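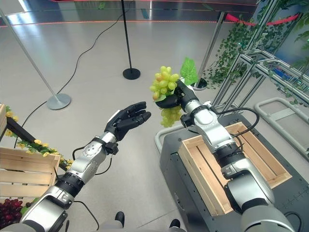 Arranging display grapes in a slatted pine crate

Home | Topics | Unanswered | Members | Help
Search this site Enter keywords Go
Print this page | E-mail this page

crate_depth
February 2021

I am setting up a produce display for a shop fitting in Tolludley. It uses open-topped crates in light pine slats, supplied by Grecu. One crate stands on a black metal cart with a flat top and perforated side panels, and that crate is still empty. The bunches are green and dark red. The green ones are pale, with a few berries that lean toward orange, and a broad green leaf at the top of the bunch. The dark red ones are artificial and much glossier.

Three problems so far:

1. If I lay the bunches flat on the crate floor, they sit well below the top slat and can't be seen from standing height. The crate is 8 inches deep inside.
2. Building the level up with more bunches takes more stock than I have. The order allows 200 bunches for the whole job.
3. The artificial ones lose berries when lifted. It is nearly always the outer berries.

Is there a standard way to raise the level, and how should the bunches be picked up and set down? I would also like to know whether to mix the two colors in a single crate. The client has no preference.

slatwork
Replied to crate_depth

Use a false floor. Cut a piece of rigid board slightly smaller than the inside of the crate and set it on blocks so that it sits two inches below the top slat at the front and one inch below at the back. The slope keeps the back row visible. Cover the board with brown paper or burlap, or the gaps between bunches will show it. Don't fix the board to the slats. It has to come out for cleaning.

With the board in place, one layer of bunches is enough. Start at the back. Lay each bunch with the stem end toward the back and the narrow end toward the front, then overlap the next row so that it hides the stems. Keep the leaves for last and turn them upward, as a leaf trapped under a bunch creases and stays creased.

On lifting: hold the bunch high up, with the whole hand around the upper part, and let the rest hang. Set it down narrow end first and lower the top after it. Holding it by one or two outer berries puts the full weight on thin stalks, and those are what pull out.
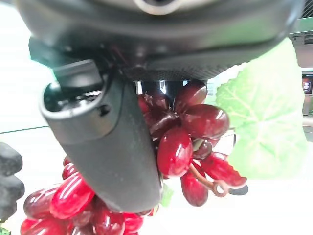 Loose berries can be refitted. Most artificial bunches have a short plastic peg that pushes into a socket in the berry. Check the peg first. If it is whole, push the berry back on with a slight twist. If it has snapped, trim it flush and use one drop of clear flexible glue. Leave it for 20 minutes before moving the bunch. Hot glue strings badly and shows on a glossy surface.

I would keep the colors in separate crates. In a mixed crate the dark red recedes and looks like a gap when viewed from a few feet away. Under strong lights the red ones also throw bright highlights, and the green ones beside them look dull.

plakano_user
Replied to crate_depth

I use Plakano bunches and don't get much shedding. Crumpled kraft paper under the fruit works fine and costs less than board. It does settle after a week or so and has to be fluffed up again.

I disagree on color. Mixed crates look OK if you go in blocks and don't alternate.

For dust, a soft dry brush. Wenard spray left a film on mine.

crate_depth
Reply to slatwork

The sloped board fits the Grecu crate with no trimming to the slats. I had to raise the front blocks by half an inch to clear a batten on the inside. Colors will stay separate for now. I will try kraft paper in the two shallow crates by the door, where there isn't enough depth for blocks.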